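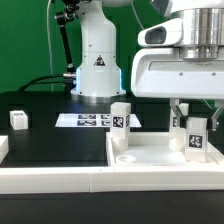 **Informe de avance, paquete de trabajo 2: inserción de bloques sobre espiga**
Proyecto Betik. Destinatario: Fundación Sarkutier, seguimiento técnico
Fecha: 2022-04-07
Responsable: Rocío Ticona, laboratorio de manipulación de Riltoten

## Estado general

La tarea de colocación de bloques con marcador AprilTag sobre espigas cilíndricas, dentro de bandeja de paredes elevadas, se encuentra en fase de ensayo. El ritmo previsto en enero se mantuvo hasta la incidencia que se describe a continuación. Desde entonces los ensayos se realizan a velocidad reducida y con una persona junto al pulsador de parada.

Se han ejecutado 1198 ciclos, de los cuales 1014 terminaron con el bloque asentado. De los restantes, la mayor parte corresponde a agarres descentrados, ya tratados en el informe anterior. Quedan fuera de esa categoría dos ciclos en los que el brazo siguió descendiendo después del contacto.

## Incidencia: descenso sin detección de contacto

En ambos ciclos el bloque apoyó en el borde de la espiga y no sobre su eje. El controlador debía detener el eje vertical al superar el umbral de fuerza, fijado en 55 N. No lo hizo. El brazo continuó hasta que actuó la parada de protección del fabricante, que bloqueó las articulaciones y exigió rearme manual.

No hubo personas dentro de la zona de trabajo ni daños en el brazo. Se sustituyó un dedo de la pinza por deformación visible en la punta. Una de las espigas presentaba una marca superficial y se retiró.

## Análisis

Los registros muestran que la lectura de fuerza quedó congelada unos instantes antes del contacto. El proceso de visión, que estima la pose de los bloques a partir de sus marcadores, comparte equipo con el lazo de supervisión. Cuando la pinza oculta parte de un marcador, el estimador reintenta la detección con la imagen a resolución completa y ocupa el procesador. El supervisor sigue leyendo el último valor válido sin comprobar su antigüedad.

El fallo es, por tanto, de diseño del supervisor. El sensor se verificó con masas patrón y responde dentro de tolerancia. La hoja con cuatro marcadores de referencia situada sobre la mesa se volvió a medir y no se observó desplazamiento respecto de la calibración inicial.

Queda sin explicar por qué el primero de los dos ciclos partía ya de un error lateral mayor que el habitual. Alvarado, proveedor de la pinza, ha recibido los registros y no ha respondido todavía.

## Medidas adoptadas

- Marca de tiempo obligatoria en cada lectura de fuerza; una lectura caducada provoca parada.
- Supervisor trasladado a un equipo independiente del de visión.
- Límite de reintentos del estimador cuando el marcador está parcialmente oculto.
- Velocidad de aproximación reducida en el último tramo del descenso.

Las dos primeras están instaladas y probadas con pérdida de señal forzada. El límite de reintentos está programado, pero falta validarlo con varios bloques en la bandeja, que es la situación en la que más oclusiones se producen. La reducción de velocidad es provisional.

## Efecto sobre el plan

El entregable de inserción repetida se retrasa dos semanas. No se solicita ampliación de presupuesto: el dedo de repuesto y el equipo adicional se cargan a la partida de material fungible y menor, que tiene saldo suficiente. La evaluación de riesgos de la celda se ha revisado y la versión vigente se adjunta como anexo B.

Se pide a la Fundación conformidad por escrito con la nueva fecha del entregable antes de reanudar los ensayos a velocidad nominal.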